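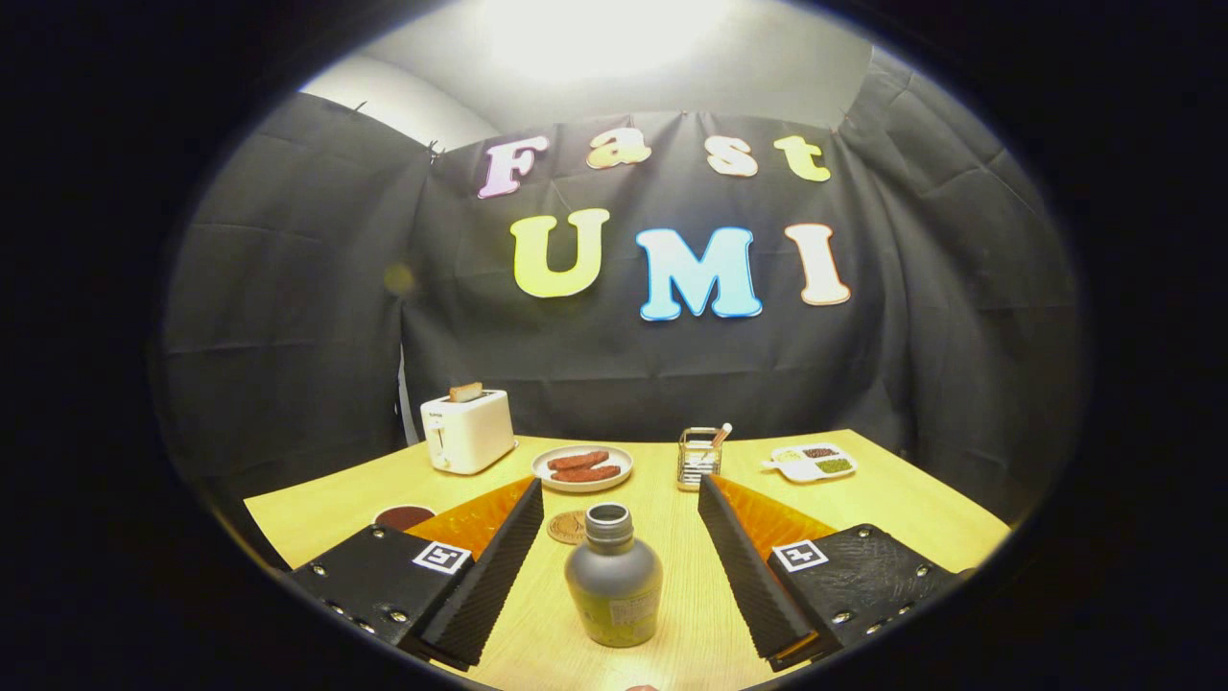

Learning the dictation of my grandmother's language

28 Aug 2020

When I moved away from Kamusska I was 16, and I believed that a language you know from home cannot be lost. I was wrong, but it took me many years to notice it. In February I tried to write a long letter in it to my aunt, and after the first page I had to stop and look for the word for "drawer." I knew the word in three other languages.

So I started to do dictations. I know it sounds like a punishment from school. I found an old radio program from Gorkier where a woman reads short stories very slowly, and I listen to one sentence, stop, write it by hand, and then listen again. One story has 17 minutes and it takes me two evenings. At the beginning I made mistakes in almost every line, mostly in the endings, which we never pronounced clearly at home. My family speaks the valley way and swallows the last sound. The woman on the radio does not swallow anything.

I write with a pencil in a notebook with squares. I tried typing, but the computer corrected my words into English ones and I lost patience with it.

What surprised me is how many words came back alone, without looking for them. I was writing a story about a man who repairs a roof, and suddenly I remembered the word my grandmother used for the thin rain which comes with no wind. It was not in the story. I have looked for it in the dictionary by Matić, which has 1,368 pages, and it is not there either. Maybe it is only a word from our street, or only from our kitchen.

I keep such words on the last pages of the notebook. For some of them I am not sure of the spelling, so I write two versions and leave them both. My aunt says the second version is always the wrong one, but she also did not go to school in this language – in her time everything was taught in the other one.

People asked me if I recommend a course. There is one in Driltach, in summer, but it is made for beginners and they spend the first week on greetings. For somebody who understands everything and writes badly, I think the slow radio is better. You need only to accept that your notebook will be full of red color for some months.

The letter to my aunt is now finished. It has four pages, and I used "drawer" two times. She answered on a postcard, in the valley way, with no endings at all.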